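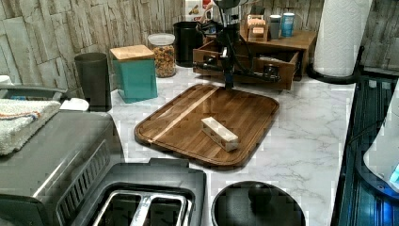

Chapter 4. Pitching the Long Photo Story

Before you start: read the Urnesar case at the back. Skim is fine.

Most editors decide from the first 12 pictures. Maybe fewer. So the edit comes before the pitch, always. Debashish Begum shot 1,611 frames in the river town of Zusdale, sent 80 to Gronent magazine, and heard nothing. Sent 12 the next October. Got a call.

In this chapter: picking an opener, writing the 400-word summary, asking about fees and kill fees. Also captions, wich students leave till last and then rush.

Key terms: edit, sequence, first rights, embargo.

Have your own contact sheets ready for section 4.1. Prints or screen, either works.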